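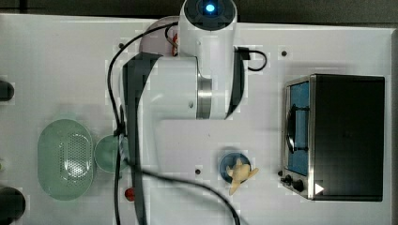 11/20/21 – kitchen table, layout check

Thulani wants the tabletop kitchen set up the same way every session, from his sketch. I said I'd try it for a day. I still don't think a sketch is going to hold up once more than two people are using the table.

Toaster oven first. It's the only big thing on there and everything else ends up placed by eye against it, so if it drifts, the whole layout drifts. Marthinus says it doesn't move. I put tape under one foot in May and the tape was not under the foot this morning, so I have my doubts. The top is black and the inside is blue, in case anyone is still working from the old notes, which say gray.

The small blue bowl is the other problem. The sketch has it below the oven and to the left. How far left? Jacobus read it as a hand's width, I read it as 5 inches, and we both thought we were following instructions.

Toy food and dishes. Ketchup bottle across the big lavender-gray plate, cap toward the top edge. The bottle is longer than the plate has room for, so the white nozzle end hangs past the rim.
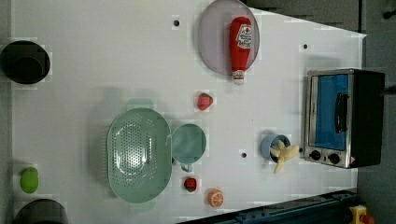 I asked Darlene if we could go to a bigger plate and she said the Gostine set doesn't come with one. Fine, but then the sketch should quit showing the bottle fully inside the circle.

Mint colander goes upright with the teal cup right next to it, handle toward the bottom. Strawberry above the cup. Lime between the two dark bowls on the left – I'd drop the lime, it's an oval and I don't trust it to stay where it's put.

Thomas thinks we could measure off the little holes in the tabletop. Maybe. Will try it for 8 setups before I agree to anything.

To do: new tape, redraw plate, ask Thulani about the lime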